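木工・家具メンテ掲示板 > 天板・表面仕上げ
スレッド:木目調メラミン天板の黒い細い筋、傷か付着か

1 名前:kabe_22
作業机の天板に黒っぽい細い筋が出ている。天板は薄いベージュの木目で、表面はメラミン化粧板。芯材はパーティクルボード。中古オフィス家具店で買ったもので、伝票には Flavbridge とだけある。型番不明。

筋は中央から少し奥。短い線が何本かと、その周辺に汚れのようなものがある。木目の流れとは合っていないので柄ではないと判断した。

試したこと。
・固く絞った布で水拭き 変化なし
・台所用中性洗剤を薄めて拭き、そのあと水拭き 少し薄くなった気もするが断定できない
・消しゴム 変化なし

傷なのか付着なのかを先に切り分けたい。手順を知っている人がいたら頼む。

2 名前:moku_zaiko
爪で直交方向に引っかく。引っかかれば傷、引っかからなければ付着か、ごく浅い擦れ。まずそれ。

3 名前:Stelmakh信者
メラミン表層は硬いので、普通の使い方で黒い傷はまず入らない。黒いなら金属かゴムの転写を疑う。アルミの工具や定規の裏を滑らせると黒い線が付く。メラミンのほうがアルミより硬いので、削れているのは相手側。

4 名前:kabe_22
>>2
爪は引っかからない。ただし一本だけ、わずかに抵抗がある気がする。
>>3
アルミの定規は使う。スマホスタンドの脚もアルミ。

5 名前:ねじ山
メラミンスポンジで一発。

6 名前:moku_zaiko
>>5
それはやめたほうがいい。あれは研磨材だから艶が変わる。特に淡色の艶消しは、擦ったところだけ光の反射が違って見える。拭き跡の形で一生残る。

7 名前:ねじ山
>>6
うちは同じような天板に何年も使っているが問題ない。

8 名前:moku_zaiko
>>7
照明を横から当てて見たことは?

9 名前:ねじ山
ない。机を横から照らして使う予定もない。

10 名前:Wilson Taipe
什器の補修を仕事にしています。両方とも条件付きで合っています。艶消し品でも、乾いた状態で一か所を往復するのと、濡らして荷重をかけずに数回なでるのとでは結果が違います。私は最後の手段として後者を使います。

金属転写と仮定した場合の順番を書きます。
(1) 中性洗剤、すでに実施済み
(2) 無水エタノールを布に取り、目立たない場所で確認してから筋だけ拭く
(3) クリームクレンザーを綿棒の先に少量、筋に沿って短く動かす
(4) 拭き取って乾かし、斜めから確認

(2) で落ちればゴムかインク系の可能性が高い。(2) でほとんど動かず (3) で綿棒が灰色になれば金属です。

11 名前:Stelmakh信者
(3) でいいと思う。ただしクレンザーは研磨粒子の種類を確認すること。炭酸カルシウム系なら粒子がメラミンより柔らかい。シリカやアルミナが入っているものは避ける。

12 名前:kabe_22
了解。今夜 (2) までやる。

13 名前:Eyerusalem Fikre
横から失礼します。水性サンドペーパーの1000番で水研ぎする案はどうでしょうか。無垢の天板ではよくやります。

14 名前:moku_zaiko
>>13
化粧板では不可。柄の紙の上にある透明な層はごく薄い。1000番でも同じ場所を続ければ艶は確実に飛ぶし、柄の紙まで行ったら補修できない。無垢の感覚を持ち込むと失敗する。

15 名前:Eyerusalem Fikre
>>14
理解しました。無垢と突板しか触ったことがないので、層の厚みの感覚がありませんでした。

16 名前:kabe_22
(2) の結果。無水エタノールで周辺の汚れっぽい部分は薄くなった。布に薄い灰色が付いた。線そのものは残っている。

17 名前:Wilson Taipe
では二種類が重なっていますね。汚れの部分は手脂と埃の混合か、ゴム。線は別のものです。(3) に進んで構いません。先に同じ艶の場所で試してください。裏面は別の材料で仕上げてあることが多く、試験になりません。奥の端を使うのが無難です。

18 名前:Citlow工房
前提の確認だが、本当にメラミンか。淡いベージュの木目で安い机だと、プリント紙を貼っただけの天板もある。その場合エタノールは樹脂コートを曇らせることがあるし、クレンザーは論外。

19 名前:kabe_22
>>18
小口の欠けたところを見ると、茶色い層の上に薄い柄の層がある。エタノールを使ったところに曇りはない。

20 名前:Citlow工房
茶色い層があるなら高圧メラミンでほぼ間違いない。フェノール含浸のコア紙の色。進めていい。

21 名前:ねじ山
そこまで慎重にやる値段の机か、という話もある。中古なら天板だけ換えれば済む。Prustura の替え天板は奥行が合えばそのまま載る。

22 名前:Stelmakh信者
>>21
脚のインサートナットの位置が合う保証がない。芯材がパーティクルボードなら開け直しもあまりやりたくない。清掃で済むならそのほうが安い。

23 名前:kabe_22
交換は考えていない。現状を貼る。これを見て順番を変えるべきなら教えてほしい。

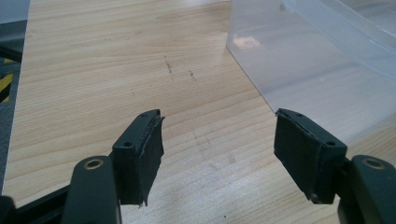
木目は手前左から奥右へ斜めに流れていて、長く波打った柄。表面の反射はぼんやりしている。端材のサンプルと触り比べた範囲では、全艶ではなく半艶から艶消しの間だと思う。(3) は綿棒を使い、一か所につき6往復で止めて、毎回拭き取って確認する予定。

24 名前:moku_zaiko
写真だけでは線が凹んでいるかどうか分からない。ただ、向きがそろった深い引っかきという感じでもない。短い線なら綿棒で足りる。

25 名前:Wilson Taipe
順番はそのままで。6往復も問題ありません。木目が斜めに流れているなら、擦る方向は木目ではなく線の方向に合わせてください。プリント柄なので、木目に沿わせる意味は視覚的なものしかありません。

26 名前:moku_zaiko
>>25
そこは異論がある。艶の変化が出た場合、木目方向のほうが目立ちにくい。エンボスが柄に同調している板なら、なおさら木目方向。

27 名前:Wilson Taipe
>>26
同調エンボスならその通りです。スレ主さん、指の腹でなでたときに柄と凹凸が合っていますか。

28 名前:kabe_22
>>27
凹凸は細かいが、柄とは合っていない。全体に均一な梨地に近い。

29 名前:Wilson Taipe
それなら線の方向でいいです。梨地だと凹部に金属粉が残るので、綿棒で取りきれない場合は、柔らかい歯ブラシに薄めた中性洗剤を付けて軽く当ててください。

30 名前:kabe_22
(3) 実施。炭酸カルシウム系のクリームクレンザーを水で少し緩めて使用。
・綿棒の先は濃い灰色になった
・6往復を二回で線の大半が消えた
・抵抗のあった一本は色が薄くなったが残っている
・斜めから見て艶の差は判別できない

抵抗のある一本は傷と判断した。

31 名前:Stelmakh信者
灰色なら金属転写で確定。定規の裏にコルクかマスキングテープを貼れば再発しない。

32 名前:Citlow工房
残りの一本は触らないほうがいい。補修ワックスで埋める手もあるが、浅い傷だと拭き掃除で抜けるし、埋めた周囲が艶で浮く。

33 名前:ねじ山
だからメラミンスポンジなら最初の五分で終わっていた。

34 名前:moku_zaiko
>>33
梨地の山だけ削れて、そこに次の汚れが入る。半年後に同じ照明で見比べてほしい。

35 名前:Eyerusalem Fikre
参考になりました。残った一本に透明のワックスを薄く引いて、中に汚れが入らないようにするのも無意味でしょうか。

36 名前:Wilson Taipe
>>35
無意味とまでは言いませんが、メラミンにはワックスがほとんど食い付きません。水拭きを12回もすればなくなります。やるなら定期作業になります。

37 名前:kabe_22
ワックスはやらない。定規の裏にはマスキングテープを貼った。スマホスタンドの脚にはフェルト。八月に机の配置を変えるので、そのとき横からの光でもう一度見る。

38 名前:Citlow工房
フェルトは砂を噛むので、たまに外して確認を。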